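Thursday, bench notes, shelf stocking task

Started at 8:40 with the arms already homed. Goal for the day was to get past 660 kept episodes on the bottle task, and we went past it before the afternoon was half over. Final number is at the bottom. Very happy with this one!

Setup is the same as last time except for the fingertips and the order of the resets. Operator takes the leader arms, bottles start on the table in whatever mess the reset sheet says, and an episode ends when the named bottle is standing on the shelf and both grippers are back out of the way. Cap of 60 seconds per episode. If it goes over, stop, mark it long, keep the file. We used to throw the long ones out and I'm sorry we did, there was good recovery behavior in them.

Zlata drove the morning, I did resets and tags. She has gotten really smooth with the left arm. The approach used to come in flat and then dip, and now it comes in from above in one go, so the wrist stays clear of the shelf legs. I want the new people to watch a few of her episodes before they record anything.

The lying-down starts are the ones I was most curious about. Standing bottles are nearly boring by now (the current policy, checkpoint name Zarnen, gets them most of the time and fails in the same two or three ways). A bottle on its side is a different problem. It rolls if you touch it off center, the grip has to be planned around how it will be set down, and with the clear orange ones the fingers show through the plastic in the camera views. Also the pills shift when the bottle tips, so the weight moves in the hand. You can feel it coming back through the leader arm, a small tug, and after a while you wait for it without thinking. 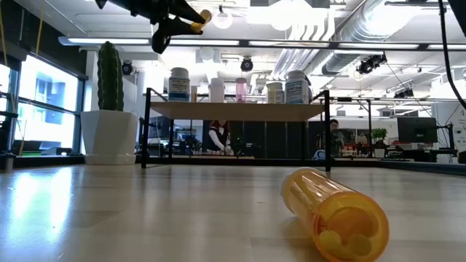

Orange bottle in the lying-down start, side camera. Yellow tips on.

Notes on that start. Approach across the short axis, fingers to either side of the body, close slowly. Don't go for the neck. Zlata tried the neck grip for a handful of episodes and it looked great on video, but the bottle swung on the way up and the base came down on a tilt. Grip closer to the middle and it swings much less. I tagged the neck ones separately so we can leave them in or out later.

Glare on the wood was strong on the window side through mid-morning. I lowered the exposure on the side camera one step at 10:15 and wrote the time in the session log, so anything before that is brighter. I did not touch the overhead. Mykhailiuk (the loader script, for anyone reading this later) normalizes brightness, but I'd like to see for myself whether the policy cares. Cheap test: train once on everything, once without the pre-10:15 files.

Full shelf vs. sparse shelf

This was the best idea of the day and it was Zlata's. We had been starting every episode with the same gap open on the shelf, so of course the model learned to reach for that gap. Now the reset sheet picks how many containers are already up there and where. With a crowded shelf the operator has to look for a space and come in narrow, and sometimes nudge a neighbor over first. Some of those nudges are lovely. One episode has the white bottle eased sideways with the outside of a finger while the other arm waits with the pink one, and it reads like something a person would do putting away groceries.

For the crowded starts:
– Leave a gap at least a bottle and a half wide.
– Tall ones at the ends or in the middle, both are fine, but say which in the notes field.
– Shelf legs stay on the pencil marks. Check after every block.
– Cactus stays put at the left back. It is in every episode we have and I don't want it wandering now.

About the cactus: I did ask whether we should move it for variety, and Zlata's view is that it's more use as a thing to avoid. I agree for now. It makes the left arm take a sensible path. Maybe a later set with it shifted to the other side, or gone.

Afternoon, two arms

Swapped at 1:10, I drove. We did blocks of 20 with a short break after each, which kept my hands fresh and gave a natural place to check files. In these blocks the table starts busy, with a real spread of bottles, some up and some down, and the instruction names one of them. The rest are there to be ignored. I love this version. It's slower to reset but every episode is different, and the language side finally gets something to do: "pink bottle," "white bottle on its side," "orange bottle."

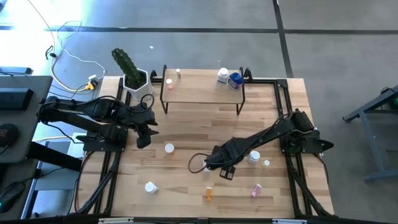
Busy-table layout from the head camera, both arms over the work area, four up on the shelf.

Trouble with the busy layout is that "white bottle" alone can mean nearly anything. I rewrote the prompts after the first block so each one says color plus either pose or place. Old prompts are saved under the old name, nothing overwritten. If Cilamik wants to use the first block for their ambiguity study they're welcome to it, it's a nice little set for that.

Small stuff I want to remember:

Cable loop at the left wrist. It hung lower than I like during the long reaches. Never snagged, but I re-tied it during the 2:30 break. Someone please look at it again before the next session.

Small objects. The right arm is much better placed for anything near the front of the table, so I used it for those even when the left was free. That will show up as a bias. I'll do a block left-only next week to balance.

Handing over between arms works! I did it eleven times without planning to, just because a bottle was on the wrong side. Pick with the right, hold mid-table, take with the left, place. Tagged "handover." The policy has seen almost none of this so I'm eager to find out what it does with even this small a number.

Drops. I kept all of them where the bottle was picked up again inside the cap. Please don't trim these. The re-grasp is what we want.

File check on Sastisa at 4:20, all streams lined up, no missing frames in the wrist views. One block had the head camera starting late by a fraction of a second. The loader handles it but I left a note in the folder.

Count at end of day: 758 kept. That's the whole task to date, standing and lying starts together.

Next: left-only block, then lying-down starts with the crowded shelf, which we haven't combined yet. Training run goes on tonight with everything in. Zlata has first pick of the eval starts and has already said she's choosing the orange one on its side, next to the shelf leg.

– Nadiia Levchenko, with Zlata Levchenko on the morning blocks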